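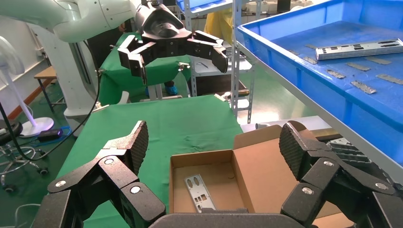
全文共2400字 · 阅读约需8分钟

首页 工单中心 双臂工位 操作规范 知识库 联系支持

工单标题：挡板装盒工位频繁触发保护停机，想请教取放规范该怎么定
提交人：Valentin Arnaud（Deschamps产线）
处理人：Lucienne Courtois（Kallovero技术支持）
状态：已解决，留观中

最后更新：3/4/25

【问题描述】Valentin

Lucienne您好，又来打扰了，先谢谢上回您帮我们把夹爪通讯的事情理顺，那之后真的省心了好多。这次的问题有点绕，我尽量讲清楚，啰嗦的地方请多包涵。

我们这个工位做的是I/O挡板的分拣装盒，从料架上的蓝色周转箱里取挡板，放进桌上的纸盒里。动作本身不复杂，可最近老是停，日志里反复出现编号948的报警，提示“末端接触力超限”。有时候连着跑一个上午都没事，有时候刚复位又来了。班组的同事一开始以为是夹爪坏了，换过一次指尖垫，没有改善。后来Gaspard Pons把力限值往上调了一档，报警是少了，可我心里不踏实，总觉得这样做不合规矩，所以又让他调回去了（他倒也没生气，还帮我一起整理了日志）。

我想问两件事：第一，这个报警到底该从哪里查起；第二，像我们这样薄薄的冲压件，取放的时候有没有一个大家公认的做法可以照着写进作业指导书？我们现在那份是从别的工位抄来的，原来写的是抓塑料壳体，跟挡板差得挺远。

【回复一】Lucienne

Valentin您好，一点也不打扰，您把力限值调回去这一步做得特别对，我先替您高兴一下！接触力限值是风险评估里定下来的数，产线上遇到报警就往上抬，等于把评估的结论悄悄改掉了，回头谁也说不清这台设备到底是按什么条件放行的。真要改，也请走变更单，由负责评估的人签字，再重新做一次接触测试。

948号报警只说明末端受力超过了设定值，至于是碰到箱壁、碰到箱底，还是夹爪自己把工件顶歪了，光看编号分不出来。麻烦您先别动参数，帮我收集下面这些：

1. 报警发生时程序停在哪一步（接近、闭合、抬起还是放置）。
2. 停机时夹爪的开度，以及工件在箱里的姿态。
3. 纸盒和周转箱有没有定位，换箱以后有没有重新确认位置。
4. 手臂速度，以及接近段有没有单独降速。

您随工单附的照片我看过了，夹爪两指张得很开，盒子正好在中间，盒盖立在后侧，挡板斜放在盒底靠前的角上。右边蓝箱里除了一块挡板，还散着六片深色的小金属条。我想多问一句，这些小条跟挡板是同一批料吗？如果程序只认挡板，那它们混在同一个箱里就值得留意了。

【回复二】Valentin

您眼睛真尖！小金属条是同一个机箱套件里的空位片，仓库发料的时候图方便，一直和挡板放在一个箱里，我们看习惯了，都没当回事。

日志翻完了，报警绝大部分都停在“接近”这一步的末段，也就是指尖快要到箱底的时候。夹爪当时是全开的，程序里就这么写的，抓壳体那会儿需要这么大的开度。接近速度是300毫米每秒，从上方一路到底都是这个数，没有分段。

定位这块说来惭愧，纸盒是直接摆在铺了绿色台布的桌面上的，没有挡块。Corentin Texier拿尺子比了比，说布一拉扯，盒子就会跟着挪一点，换盒的时候也全凭手感。周转箱放在料架上，位置稍微好一些，但也没有做过正式的确认。

【回复三】Lucienne

太好了，信息很全，替我谢谢Corentin和Gaspard。照这些情况来看，我的判断是这样：夹爪全开着往箱里伸，外侧连杆离箱壁的余量本来就小，箱子再偏一点就会擦上；就算没有擦壁，指尖如果落在空位片上，也会比预期的高度先受力。再加上末段没有减速，控制器一感觉到力，数值已经冲过限值了。夹爪和传感器大概率都是好的，报警是在认认真真干活呢。

您问有没有公认的做法，我把我们平时给客户写规范时用的条目整理了一份，您按现场情况改：

一、来料。一个周转箱只放一种工件，空位片单独装。开工前由操作员目视确认，有混料就退回，不要让机器人去“试试看”。

二、定位。纸盒和周转箱都要有硬定位，台面上加L形挡块，挡块直接固定在桌板上，不要压在布上面。换箱后跑一遍低速确认点，没跑完不许切自动。

三、开度。按工件宽度加单边余量来设预开度，不用全开。薄板件夹持时尽量夹两侧长边，避开开孔密集的区域，免得把板压弯。

四、速度。进箱口以上可以用正常速度，过箱口以后降速，最后一段再降。具体数值以接触测试的结果为准，不要直接照搬别的工位。

五、盒盖。立着的盒盖要算进障碍物里，另一只手臂待机的位置也要一并检查，两只手臂的共用区域用互锁管起来，同一时间只放行一只。

六、人员。自动运行期间，手臂可达范围里不站人，也不放凳子之类的活动物品。地上的线缆请走线槽或者加压线板，照片左边那根黑线就从地面弯着过来了，收拾一下花不了多少工夫。

七、报警处置。同一报警一个班次内出现2次，就停下来找工艺，不要继续复位。复位人、时间、工件姿态都记下来。

第七条请您特别跟夜班的同事讲一讲。反复复位是最容易养成的习惯，也是我们接到的工单里最让人头疼的一类。

【回复四】Valentin

收到，真是太详细了，我打印出来贴在工位旁边了。汇报一下进展：挡块是Zaner那边帮忙加工的，铝件，已经装好；空位片和仓库谈妥，改成单独装袋；预开度和分段速度由Gaspard改好，走了变更单，Angus Tennant签的字，接触测试也重新做了，力限值一个字没动。

今天白班和夜班都按新程序跑，948没有再出现。不过有个小情况，换盒后的低速确认大家嫌慢，有位同事问能不能每天只做一次。

【回复五】Lucienne

听到这个消息真开心！确认频率这件事，我建议先老老实实每次换盒都做，挡块用上一段时间、偏差数据攒够了，再由Angus评估能不能放宽。放宽的依据也请写进变更单里，哪怕只有两行字，以后接手的人会感谢您的。

另外Nikance料架的层板如果要调高度，周转箱的位置就得重新标定，请把这一条也补到第二条后面。这张工单我先转为“留观中”，三月底没有复发就关闭。期间要是又停了，直接在这里跟帖，把停机那一步的日志附上就行，不用重新开单。

【回复六】Valentin

好的，层板那条已经补进去了，压线板也申请了，等到货就装。留观期间的日志我每周五导出一份，放到这张工单的附件里。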